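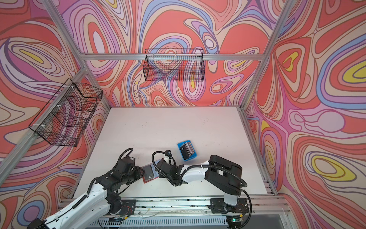 Ioana Teleschi

Robotic Workcells in Practice
Handout 2: Reading a product offer. The Prandada two-arm cell

Bring this handout to the seminar and to your bench hour. In the first handout we discussed how to write a list of needs before looking at any catalogue. Now we take one product and read it as a buyer should read it. The product is the Prandada cell, which is sold by Bai as a kit or as a finished unit. Our department in Fallville has it under review and the decision must be made in October, so your comments are welcome and they will be read.

What is offered

The basic offer contains the frame, the rail, two arms with grippers, the cameras and the control software. The frame is made of aluminium extrusion. Anyone who has worked with this material knows its good side: you can loosen a bolt, move a bar and fasten it again without asking the supplier. It has also a weak side, namely that a bar can move a little when a person leans on it, and then your camera positions are no longer the ones you measured.

Both arms are mounted along one rail at the front edge of the table. Please compare this with the cell in the first handout, where the arms stood opposite each other. With a common rail the two arms see the work from the same side, and a person who controls them from the front has left and right in the natural places. The price of this is that the arms can come in each other's way in the middle of the table. The software has a collision check, but in the version that we received it must be switched on by hand every time the cell is started.

Wire mesh baskets hang on the frame, one on the back crossbar and one on the left side. The left one is held with zip ties. I would ask the supplier if a proper bracket exists, and at what price. In an offer such small parts are often missing from the list, and the customer discovers it when the boxes are already open.

The handover task

Our main test is a handover with small flat objects. The cards stand in the blue tray and a red-framed holder must be held between the two grippers. A flat card is not an easy object. It offers very little height to the fingers, it bends, and two cards can stick together. If one gripper pulls while the other one still holds, the holder turns and the card may slip.

When you look at the offer, notice that the brochure speaks only of "payload". For our task the payload says almost nothing. More useful would be these values, and not one of them is given:
- the smallest thickness which the fingers can hold
- the smallest step in which the gripper can close
- how the gripping force is limited, and whether the user can change it

Put them on your list of questions to the supplier. Last year's group produced a list of 22 questions, of which too many could have been answered from the manual, so please read the manual first.

The view from the wrist

Besides the fixed camera, the kit has small cameras at the wrist. For close work they are the most valuable part of the offer in my opinion. With the gripper open you see both fingers coming into the picture from below, and between them the place where the object should be. You can judge from it if the approach is straight or crooked.

Look at three matters during your bench hour. First, how much of the table remains visible when the fingers are close to it. Second, the shadow on the table, which a careless detection program may take for an object. Third, the state of the surface. On a pale table every speck is visible, and your program must have a rule for what is too small to be picked up. 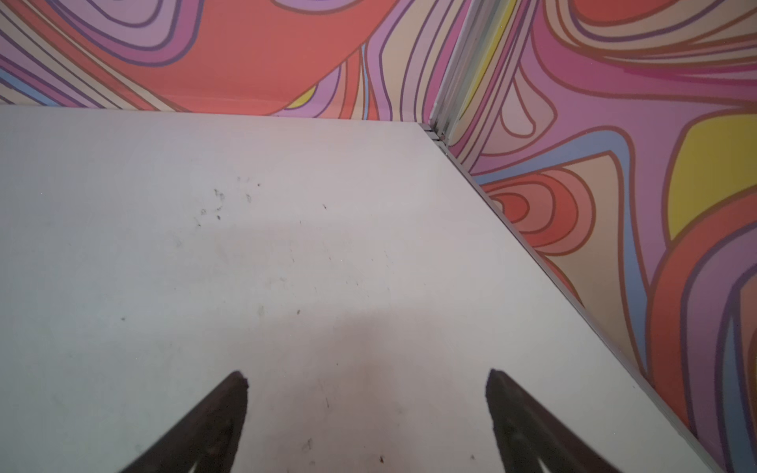 Service and costs

Bai offers a yearly service contract for 800 pounds. It covers a calibration visit and the exchange of worn servo joints, but the finger blades count as consumables and are paid separately. Carriage from the Anstead warehouse is also extra. Calculate the cost for the whole period in which you plan to use the cell, including the contract, and then compare it with the purchase price. Some of you will be surprised how the order of the offers changes.

Ask also what happens when the contract ends. Are software updates still delivered? May we open the shoulder housing ourselves? The offer is silent on both points.

Your bench hour

Each pair has 60 minutes at the cell. Use them as follows.
1. Switch on the collision check before any movement.
2. Check the cable hoses on both arms. They must be free along the whole path.
3. Move each carriage slowly to its end positions.
4. Do the handover at low speed, then repeat it with the tray turned by a small angle.
5. Write down every failure with the position of both arms. A note like "did not work" cannot be used in a review.

What to hand in

One page per pair, with your recommendation (buy, buy with conditions, or do not buy) in the first line. State the conditions in such a form that the supplier can answer yes or no. The page should reach me before the next seminar, on paper, at 9.00 at the latest.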